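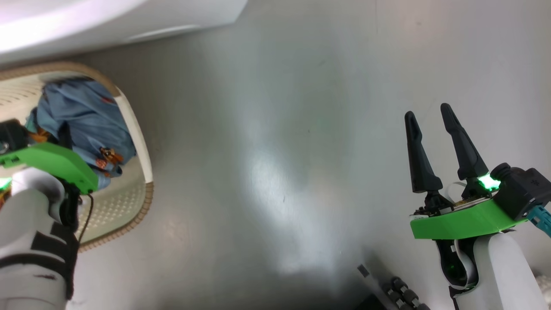

Two-arm test platform with green camera and gripper plates, laundry handling trials.

About Cenilach

Cenilach is an independent test house for robot grippers, arms, cameras and controllers. Manufacturers and buyers send us equipment, and we report on how it performs at ordinary household and light commercial tasks. We do not sell hardware and we accept no commission from those who do.

Our work began with a single bench and one question from a hotel laundry contractor, who wished to know which of two grippers would cope better with damp pillowcases. The answer took 54 trials. The contractor remains a client.

What we test

Soft goods account for the greater part of our programme. Shirts, towels and bed linen are lifted from baskets, passed between arms and set down again under the same written procedure for every product. To date we have completed 3351 recorded trials with 46 gripper and camera pairings. Finger shape, opening width and camera position are changed one at a time, so that a difference in the results can be traced to a single part.

Controllers are assessed separately under our Usance programme, which looks at delay, recovery after a missed grasp and behaviour over long shifts. A controller must complete 700 cycles before a Usance report is issued – partial results are not released.

How we report

Each client receives the full trial log, including failed attempts, together with a written summary in plain language. Comparative reports name every product tested. A manufacturer may comment on a draft but may not alter the findings.

Visits and enquiries

The test floor is open to clients by appointment throughout the year, except for two weeks in December when the arms are serviced and recalibrated. Equipment for the next comparative round, which covers two-finger grippers with wrist-mounted cameras, must reach us by 2nd May. Submission forms and the current price list are available from the enquiries desk.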